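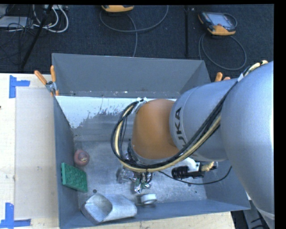

Slide 1. Arm over a gray metal bin.

Speaker notes: Records Retention and the Small Archive
Delivered by Dorothy Dobson, Head of Collections, Birkett Archive
25 February 2022

Slide 2. Opening

Good morning, and thank you to the Plavell Library Association for the invitation. My remarks concern the retention of business records: what a company keeps, what it discards, and what an archive of modest size can reasonably accept when that company closes or moves. I will speak for 38 minutes and take questions afterward.

(Pause for latecomers. The doors on the left stick.)

Birkett holds the records of local manufacturers, two shipping agents and one dairy cooperative. Our largest single deposit is the Etero collection, which came to us in December in 3,000 folders. Much of this talk draws on that deposit.

Slide 3. What a deposit contains

Most companies believe that their important records are the board minutes and the annual accounts. These are important, and they are usually the best preserved. Researchers who visit our reading room ask for other things. They ask for wage books, apprenticeship papers, canteen menus, complaint letters and drawings of parts that were never made.

The Etero minutes fill one shelf. They have been requested twice. The wage books fill four shelves and are seldom in their boxes.

Slide 4. Appraisal

Appraisal is the decision to keep or not to keep. It should be made once, in writing, by a named person. At Birkett the appraisal form has 2 pages. The first records what the material is and where it was found. The second records the decision and the grounds for it.

We ask depositors not to sort before we arrive. A well-meaning clerk with a free afternoon can put every letter in date order and destroy the only evidence of which department received it. If papers are tied with string, leave the string. If a drawer has a label, send us the label.

(If time is short, omit the next paragraph.)

Duplicates are a particular difficulty. The general rule is to keep the best copy. We make an exception where a copy carries handwritten notes, and with Etero this applied to most of the production schedules. The foremen wrote on everything.

Slide 5. The Jevholm agreement

Mikkel Ravn of the Jevholm municipal archive has kindly allowed me to describe the agreement between our two institutions. Etero operated in both towns, and its papers were split between them when the second office closed. Neither archive wished to give up its part. Under the agreement each institution keeps what it holds, and both use one shared catalog with one numbering system.

The numbering took longer than the legal text. Jevholm numbers by box and Birkett by folder. We settled on folder numbers, with the Jevholm box number retained as a note. A reader may now order from either reading room, and a scan is supplied if the original is held in the other town.

I would recommend such an arrangement to any archive in a similar position, with one caution. Agree at the start who will correct errors in the catalog. We did not, and for several months corrections were made at one end and reversed at the other.

Slide 6. Storage and cost

Our main store was designed for 4,000 boxes and is close to full. New deposits are therefore accepted with a contribution toward shelving. Some depositors are surprised by this. I would encourage colleagues to raise the matter at the first meeting — it becomes much harder once the van has been booked.

Boxes should be acid-free and should not be overfilled. Metal paper clips are removed. Staples are removed only where they have rusted. Photographs are placed in separate sleeves and cross-referenced to the file they came from.

Slide 7. Digital records

The last years of the Etero collection exist only as files on office drives. We have made two copies of each drive and stored them in separate buildings. File names have been left as found, including the forty-one documents called "final."

Email is the unresolved question. We have accepted the mailboxes of three departments and closed them to readers until the privacy review is complete. I am not able to give a date for that today.

Slide 8. Recommendations

Companies should name one person responsible for records before a closure is announced. Archives should visit before anything is packed. Both should sign a deposit agreement that states ownership, access and the right to dispose of material.

Sample forms are on the table by the entrance. The appraisal form may be copied freely. Please do not copy the deposit agreement without asking your own legal adviser to read it.

(Thank the chair. Questions.)

Comments (3)

R. Whitlow
Could the appraisal form be posted here as well? They had run out by the time I got to the table.

Anonymous
We had the same problem with box and folder numbers and ended up keeping both. I would not do it again.

plainshelf
Useful notes. What do you do with rusted staples in bound volumes? Ours go right through the spine.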